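Small Bathroom Survey: Layout, Fixtures and Cleaning Access
Project report, Interior Planning II
Ilstead student housing group

1. Purpose

Our group looked at how much usable space is left around the toilet in small apartment bathrooms, and how easy the floor is to keep clean. We picked this topic in July after three of us moved into units with the same complaint: the bathroom is fine to use but awkward to clean.

2. Method

We visited 16 bathrooms. In each one we made a floor sketch, noted the floor and wall finish, and marked where the outlets and drains were. Residents filled in a one-page form. We got 43 forms back, more than one per bathroom, as most units are shared.

Measurements were made with a tape. Sketches were redrawn at the same scale in Clikix so they could be laid over each other. Two of the first sketches had the door swinging the wrong way and had to be done again.

3. Results

3.1 Space beside the toilet
The tightest bathrooms were the ones with a shower enclosure next to the toilet. Straight glass panels took up more of the walkway than curved ones. In the Papadopoulos building the walkway past the shower was 60 cm at the narrowest point. Residents there said they clean the far side of the toilet last or skip it.

3.2 Seats with electronics
Electronic bidet seats need an outlet close by. Where the outlet was on the back wall the cable stayed short and off the floor. Where it was on a side wall the cable crossed the cleaning area. A side control panel also makes the seat unit wider, and dust collects under it. Several forms mentioned this, and a few people said they did not know how to take the seat off.

3.3 Floor and drain
Large tiles were rated easier to clean than small ones, because there is less grout. Floor drains were rated well when they were out in the open and badly when they were behind the bowl.

The bathroom in unit 4 of the Peken block has most of the features we were comparing. The toilet is next to a curved glass shower enclosure, the floor drain is just left of the front of the bowl, and the seat cable goes up to an outlet box on the back wall. The brush holder is kept on the floor on the drain side. There is a faint yellowish stain low in the bowl near the drain opening.
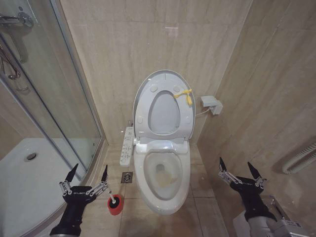 4. Recommendations

Put the outlet on the back wall, near the corner. Use a curved enclosure if the shower has to be next to the toilet. Keep the floor drain forward of the bowl. A wall-hung brush holder would free up floor space in every layout we drew.

5. Limits

All the units were rentals of similar age. We did not look at ventilation or water use, and the forms did not ask how often people clean, which we should have included.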